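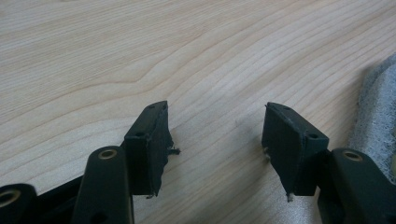

3.2 Collecting demonstrations

All demonstrations for the tidying task were recorded with a pair of hand-held grippers, one in each hand. No robot was used at this stage. The person stands or sits at a small wooden tabletop and does the task with the grippers as a robot with two arms would be asked to do it. One view is taken from each gripper and one from the head. We refer to the full set as Kistska.

Two people, Simone Guerra and Jarlath Dunne, recorded 2000 demonstrations between them. Each was told to work at a normal pace and to keep both grippers in the head view when possible. We gave no script for which hand should act first, and the two of them settled on different habits.
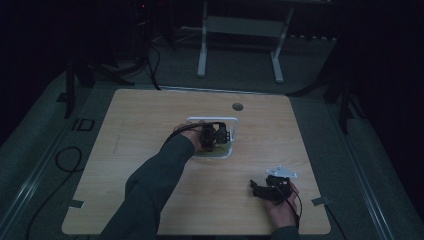
The starting positions of the objects were changed by hand between demonstrations. We did not mark fixed spots on the tabletop. An early set of 107 demonstrations, made with fixed spots, gave a policy that reached for the same place no matter where the object was, and we left that set out of training.

A demonstration was dropped if tracking of either gripper was lost for more than 4 seconds. Short gaps were filled by linear interpolation. Failed grasps followed by a second try were kept.

Figure 2. Head view of the tabletop with a soap dish, a white caddy-style holder and the two hand-held grippers. 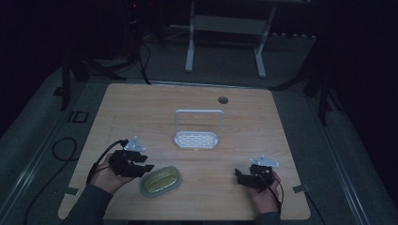
3.3 Training

The policy takes the three views and the gripper openings as input. Views were resized before training, and the same settings were used for every run.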